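Holtulus Desk Microphone Review
Posted February 26, 2023

I bought the Holtulus gooseneck microphone in June and have used it most working days. I teach two evening language classes online and spend much of the rest of the week on calls with a translation office in Lumurbridge. Before this I used the microphone built into my laptop, and students kept telling me I sounded far away.

What's in the box

The microphone, a USB cable, a foam cover and a folded sheet of instructions. The neck is fixed to the base, so there is nothing to put together. The instructions are short and the print is small, but you will not need them. I plugged it in, picked it from the list in my sound settings and was on a call a few minutes later. No software to install. I have used it on a Windows laptop and on an older Mac, and both found it right away.

Build

The base is heavier than I expected, and it needs to be. I had a cheaper gooseneck from Skerkudier a few years ago that tipped over whenever the neck was bent forward. The Holtulus stays put unless you pull the cable hard. The rubber on the bottom picks up dust and loses some grip, so wipe it once in a while.

The neck is stiff at first. After the first month it loosened a little and has stayed the same since. It holds its position at any angle I have tried, apart from bent straight out over the desk, where it sags slowly over an hour or so. I keep it in a tall curve and have no trouble.

There is a mute button on the base. It clicks loudly, and the other side hears the click. This is my main complaint. I now mute in the call software and leave the button alone. 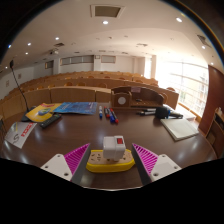

Sound

Voices come through clear and a little thin. There isn't much bass, which for speech I don't mind. If you want to record a podcast or read audiobooks, buy something else. For meetings and lessons it does the job, and my students stopped complaining the first week.

It works best with the head 16 inches or less from your mouth. At 20 inches I start to sound like I did on the laptop. It picks up less of the room than I feared. My desk is near a window over a bus route, and people on calls say they hear the buses only when the window is open. Typing is a different story. If the keyboard is on the same table, every key comes through as a soft thump that travels up the base. A folded dish towel under the microphone cures most of it.

The foam cover cuts down on popping sounds from P and B. It also falls off. I lost mine behind a bookcase in the fall and have not replaced it.

Cable

The cable is too short. It reaches a laptop on the same desk and not much else. If your computer is on the floor, plan on an extension. I tried a plain one and it made no difference to the sound.

Compared with the Medina

A coworker lent me the Medina desk microphone for two weeks. The Medina has a fuller sound and a silent mute button that lights up red. It also costs a good deal more and takes up twice the space. If you spend all day on calls and mute often, I would pay for the Medina. For a few hours a day I would not.

Who should buy it

Teachers, people who work from home part of the week, anyone whose laptop microphone is letting them down. I would buy it again, with an extension cable in the same order.

Four stars out of five. One off for the mute button and the short cable together.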